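里尔特贝格室内五人制联赛

里尔特贝格室内五人制联赛(Riltberg)是一项业余室内足球赛事,每年十月开赛,次年四月结束。联赛采用单一级别的双循环赛制,参赛队伍以企业队和社区队为主,比赛集中在洛达里体育馆(Lodari)进行。

沿革

联赛的前身是洛达里体育馆内部的冬季邀请赛,最初只用于填补室外场地封冻期间的空档。邀请赛没有固定赛程,球队在赛前一周报名,对阵由抽签产生。改为联赛制后,主办方引入积分榜、球员注册和停赛累计制度,原有的淘汰赛部分缩减为季末杯赛,沿用“多布森杯”(Dobson)的名称。

早期比赛使用硬木地板,边线与馆内手球场地共用。后来场地改铺合成面层,并单独划出五人制标线,罚球区弧线随之重新测定。

赛制

每场比赛分上下两个半场,全场名义时间为60分钟,其中包括中场休息和入场时间。计时采用走表方式,仅在裁判示意受伤处理或暂停时停表。每队每半场可申请一次暂停,未使用的暂停不得移至下半场。

每队注册球员上限为15人,单场比赛名单不超过9人。换人次数不限,替补球员须在被替换球员离开场地后,由本方换人区入场。违反换人程序的球员受黄牌警告,对方获得间接任意球。

积分按胜三分、平一分、负零分计算。积分相同时,依次比较相互战绩、总净胜球和总进球数;仍无法区分的,以纪律积分较低者排名在前。赛季中途退出的球队,其已进行的全部比赛成绩予以注销。

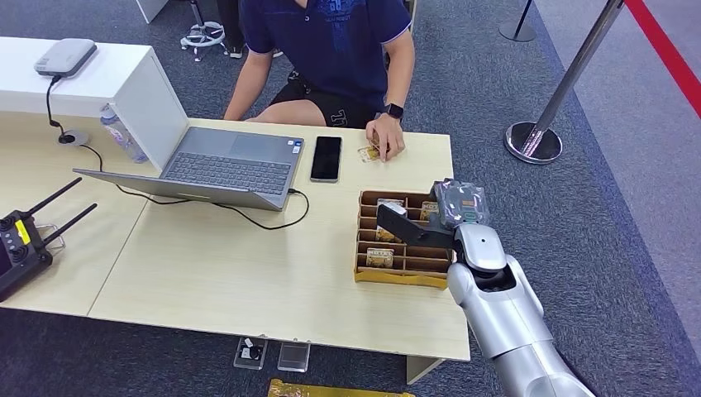
球员注册

注册窗口每季开放两次,分别在开赛前和冬歇期。球员在同一赛季内只能代表一支球队出场,冬歇期转队者须由原球队出具书面同意,并在新球队首场比赛前完成登记。守门员适用例外条款:球队注册的守门员全部因伤缺阵时,可临时借用一名未在联赛注册的守门员,借用期以两场为限。

伤停证明由球队自行提交,联赛不对伤情作独立核查。因伤缺阵的球员保留注册名额,球队如需补充人员,应先将其移出名单,移出后该球员本赛季不得重新登记。此项规定曾多次引起争议,主要涉及预计恢复时间较短的肌肉拉伤。部分球队主张设立短期伤停名单,现行规程未予采纳。

纪律

累计三张黄牌停赛一场,直接红牌至少停赛一场,具体场次由裁判报告中的犯规类别确定。联赛与杯赛的黄牌分别累计,红牌停赛则在两项赛事中连续执行。每半场累计第六次犯规起,对方获得无人墙直接任意球。

缺席比赛的球队判为零比五负。迟到未满十分钟的,比赛照常进行,缩短的时间不予补足。

多布森杯

杯赛在联赛最后一轮结束后举行,由积分榜前八名参加,采用单场淘汰制。常规时间战平不设加时,直接进行点球决战,每队先罚五球。半决赛与决赛安排在同一个星期日,其间至少间隔两小时。杯赛进球不计入联赛射手榜。

场地与观众

洛达里体育馆主馆设一块标准五人制场地,东侧为可收放看台,西侧为换人区和记录席。联赛日常比赛的到场观众约44人,杯赛决赛时看台全部展开。馆内另有一块较小的训练场地,因长度不足,不用于正式比赛。

比赛用球为低弹性四号球,由主队提供,赛前由裁判检查气压。两队球衣颜色相近时,客队须更换或加穿号码背心。

相关赛事

科达尔夏季赛(Kodar)由同一批球队中的一部分参加,在室外人工草皮上进行,每队七人。两项赛事的注册系统相互独立,停赛处罚不互认。科达尔夏季赛的冠军不自动获得联赛资格,仍须按正常程序报名。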